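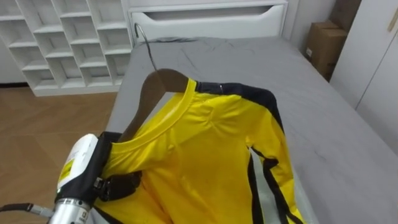
Photo: Holtis / own work

Closet thread. I own 393 hangers' worth of opinions and one yellow top with black trim, so let's go.

The yellow one gets the good wooden hanger. Everything else I own has to share wire from the dry cleaner and think about what it did.

Bought it at Mollton one November, on sale, under lighting that made it look mustard. It is the color of a highlighter. I have worn it 2 times, once to a bike race I was watching.

Current method: spread the gray sheet over the bed, lay it all out there, hang things up one by one. The bed is the only flat surface in this apartment that isn't already a shelf.

Stretchy fabric and a wooden hanger do not get along. One shoulder goes on, the other slides off. Then the neckline creeps sideways and you start over.

Yes, I know you're supposed to fold stretchy stuff. I folded it all last winter. The drawer now opens over 300 times slower than it used to.

Someone in the replies says Genemico makes a velvet hanger that fixes this. Someone else says velvet sheds. I'm muting both of you until I finish the sleeves.

Also the puckers across the chest. Steam? Leave it overnight? The Fuchs steamer I have spits like a llama, so I'm leaning toward overnight.

Update, 11 p.m. — the yellow top is in the closet, facing the wrong way from everything else. It can stay like that.

Next up is the sock bag. I'm going to bed.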